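3.2 Looking after the keyboard station

Most of what I want to say about the hand-held grippers has been said in the last section, so let me get to the station itself, which took up more of my time than I ever planned for. We call it Dullcombe (the stations all got names early on, and the other two are Troncoso and Grelell). It's the one where the operator works a mechanical keyboard with a gripper in each hand, and it's the one that drifts out of shape the fastest. The keys are small, the fingers are chunky next to them, and if anything has moved by a few millimeters you see it right away in the recordings.

The station is a pretty plain thing. There's a light wooden table, a big white board laid flat on top of it, and the keyboard goes in the middle of the board. We went with a white board so the keyboard would stand out from its background in the gripper views, and I still think that was a good call, though it does mean every mark shows. The red specks on the left-hand side come up in a lot of our footage. I tried two cleaners on an offcut, didn't like what either of them did to the surface, and left the board alone after that. We kept the marks in for training as well as for testing, and we did no masking or retouching on them.

What I care about much more is what the fingers look like from the tool's own camera. That view is what the policy gets, so that view is what we check the station by. Before a session the operator brings a gripper in low over the letter rows, roughly from the number-row side, and holds it there while somebody else watches the monitor. We want both fingertips in view, a clear gap between them, and keys you can read on either side (Fig. 4).
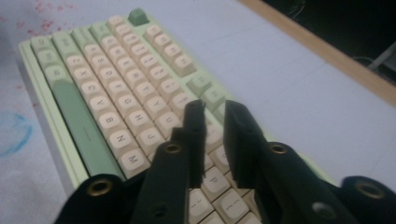 Fig. 4. Tool view during the finger check, with both fingertips over the letter keys.

A few things about this check are worth writing down for anyone who wants to copy the setup. The legends come out upside down when the tool approaches from that side, and Wael Soliman and I went back and forth for a while on whether to flip the stream for the person at the monitor. We ended up leaving it as it is. You get used to reading an upside-down U or J very quickly, and with one orientation everywhere there's one less setting to get wrong. Look at the tips first. They should hang over the keys with a narrow slot of daylight — well, keycap — between them. If the slot has closed up, or one tip has swung forward of the other, the finger has worked loose and needs to come off.

Then look at the brass eyelets. The ones in the two fingers should sit at about the same height in the picture when the tool is square to the board. It's a crude test, and Baltasar Leiva (who likes a proper gauge for everything) was not thrilled when I suggested it. He measured it against his jig over 20 sessions, and the eyelet test flagged 17 of those the same way the jig did. The other sessions were all borderline ones where I'd have been happy to run anyway. It takes a few seconds and it needs no extra parts, so it stayed in!

Taking a finger off and putting it back is a 10 minute job once you've done it a couple of times. We do it on a tray, away from the board, with the tool unplugged. I wipe the mating faces with a dry cloth, seat the finger, snug the fasteners by hand and only then tighten them, a bit on each one in turn. Early on I'd tighten one side all the way first, and the finger would walk. The tips themselves get looked at for shiny spots on the black surface. A shiny tip slides off a sculpted keycap much more easily than a matte one, and we saw that as a slow rise in missed presses before we worked out where it was coming from. We now rub the tips back lightly with fine abrasive paper and note it in the station log.

The plates need some love too. Each gripper carries a silver metal plate, and the bolts on it are the second thing to go after the fingers. We put a dab of paint marker across each bolt head when it's set, and a broken line of paint means we redo it. For the bolts I check left, then right, always in that order, with the same driver.

Cables were the last big headache. A cable that pulls on the tool pulls on the operator's wrist, and after a while the whole hand sits a little off from where it would naturally go. We let the left one loop down past the wrist with a good amount of slack, and we ask people to wear long sleeves that they don't mind having a cable rub against. On the floor, I will admit that we let things sprawl. The carpet around the next table over has a proper nest of black and white leads on it, and the only rule we enforce is that nothing crosses the spot where the operator stands.

With the tools checked, we finish with a dry run. The operator takes both grippers, puts the left over the left half of the keyboard, keeps the right low over the board near the arrow keys, and stays there until the streams are confirmed. Starting every recording from about that pose made the segmentation in Zesico (our logging tool) a whole lot less painful, and it also gives us one more look at how the two tools sit relative to each other. The keyboard can be a little angled on the board. We tried taping down corner marks for it and then dropped the idea, as a small spread of angles turned out to be useful in the training set anyway. 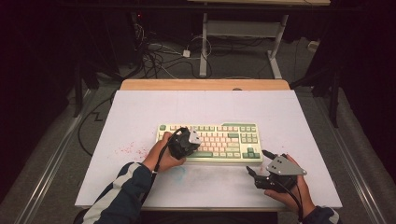 3.3 Logging and fault counts

Every check described so far leaves a line in the station log, with the tool, the part touched and the initials of whoever did it. At the freeze on May 24, 2019 the log for all the stations together had 1701 lines in it, and I read through the whole lot to sort them into fingers, plates, cables and everything else. Fingers were the biggest group by a wide margin. Where a line could have gone into more than one group, I put it with the part that was replaced or adjusted first. Wael sorted a share of them again in September without seeing my labels, and the places where we disagreed were nearly all cable entries, where the note just said something like "stream dropped, reseated." Those went into everything else for the counts used in the next section.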